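I finally cleared off the play board last night, and by cleared off I mean I took away everything except seven blocks and then sat there feeling very pleased with myself.

Some background if you're new! When we moved to Andthorpe I inherited a huge tub of shape blocks from my cousin, the kind that every preschool in the country seems to own a slightly different version of. Stars, cubes, cylinders, a few things I can't name. For months they lived in the tub and got dumped on the rug every afternoon, and every evening I'd be on my hands and knees fishing stars out from under the couch (stars hurt, by the way, worse than the famous plastic bricks).

So in June I started putting out just a handful at a time, up on a proper board. My niece is 2 and my neighbor's little boy is a bit older, and with the whole tub in front of them all they did was fling. With a handful they sort! They stack! They have very serious disagreements about where the blue one goes.

The board itself is plain pale wood, made up of planks, and I love it more than any toy in the house. Hefin Landeg down the road talked me out of painting it. I had a can of yellow all ready to go, and he looked so pained that I put the lid back on. He was right. The grain has these fine little waves in it and the colors show up so well on top. He also told me to rub it with Gunard oil twice a year, and I've done it once, so we'll see.

What I've been trying lately is mixing up color and shape so there's more than one "right" answer. Two greens that aren't the same shape, two stars that aren't the same color, and then one odd one out. My niece goes by color every single time. The neighbor boy goes by shape, and he will move her pieces when she isn't looking. Last week I tried 8 blocks and it was too many, we were back to flinging inside a minute, so I'm sticking with seven for now.

I put the green star and the green cylinder close together on the left and left the red star up at the far end next to the blue cube. I'm dying to know which star gets moved first.
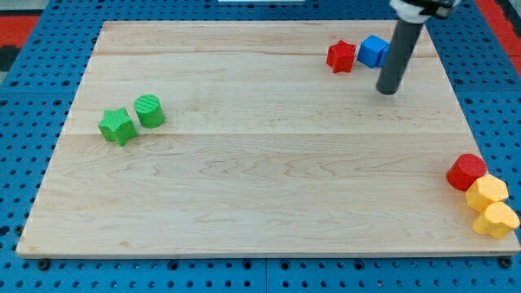
## Still on my list

- Find a lidded box for the rest of the blocks. The tub cracked.
- Second coat of oil, before Hefin asks.
- Try two cubes and no stars, just to see what happens.
- Vacuum under the couch. I know there's at least one more star in there.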